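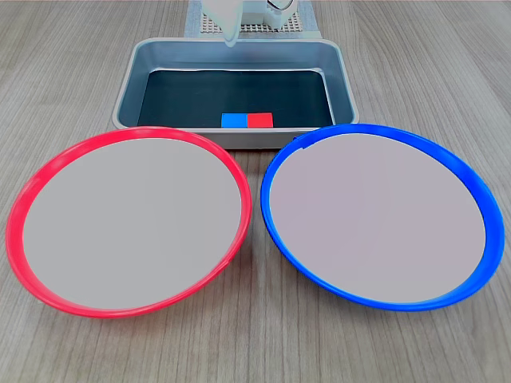 The sorting cell at Osell is back in daily use as of 29th February, after a stretch in which it dropped more cubes than it placed. Members who have booked time on it in March should read this item first, as a few of the setup steps have changed.

The job itself is the same as before. The arm picks a cube from the metal tray and sets it down in the round dish with the matching rim, red to red and blue to blue. It is a small task, but we use it to check the arm after every repair, and most new members learn on it.

The fault took a while to find. Picks were failing on one side of the tray only, and the first guess was the control software, so we lost an evening reloading old versions. The real trouble was in the gripper. The screws holding one finger had backed out a little, enough for the finger to twist when it closed on something solid. With nothing between the fingers it looked fine, and it passed the open-and-close test every time.

The finger was taken off, the holes were cleaned, and new screws went in. While the gripper was apart we also checked the servo horn and replaced one cable that had been rubbing on its bracket. The spare parts came from the Malabanan box on the second shelf. That box is now down to one pair of fingers, so please write it on the parts sheet if you use them.
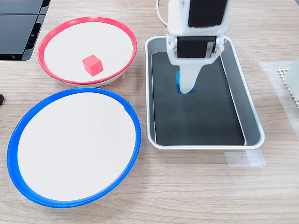 Workshop Notes
From the Flarncombe bench group

After the repair we ran 607 picks over several evenings, stopping every 30 to check the finger screws with a driver. They held. There were 12 missed picks in the whole run, and 8 of those came before we reset the height of the arm over the tray. The old height was set for the bare metal floor. With the dark liner in place the fingertips came down too hard, and the servo would strain against the tray until the program timed out.

The new height is saved in the Karkora profile, which loads when the cell starts up. Please do not save over it. If you want to try your own numbers, copy the profile under a new name and work in the copy.

A few points on setup. Put the tray down first and line it up before you bring in the dishes. The dishes can sit close to each other, but they must not push the tray out of place — a small shift at the rim is enough to spoil a pick near the wall. Lay the liner flat, with no curl at the corners. If it has been rolled up in a drawer, leave it under something heavy for a while before you start.

Cubes near the front wall of the tray are still the hardest ones.
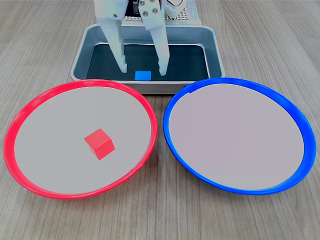

The fingers need to come down with room on both sides, and the wall takes some of that room away. If the arm stalls there, stop the program, raise the arm by hand control and move the cube back toward the middle. Do not pull on the fingers to free them. That is most likely how the screws worked loose in the first place.

Before each session, check the finger screws with the small driver on the hook. Snug is enough. They go into plastic, and a stripped hole means printing a new part. Look at the cable too, and make sure its loop can move freely through the full reach of the arm. Wipe the fingertips with a dry cloth. Spray cleaner leaves a film and the cubes slip.

When you finish, raise the arm clear of the tray before you switch off the power. The joints go slack without it, and the gripper will drop onto whatever is below.

The log sheet has a new column for missed picks. Fill it in even when the number is zero, and note which color was being picked and where it sat in the tray. We still have one odd miss from the last evening of testing that does not fit the others, and a few weeks of entries should show whether it was the servo or a badly placed cube. A replacement servo is on order in case it is needed.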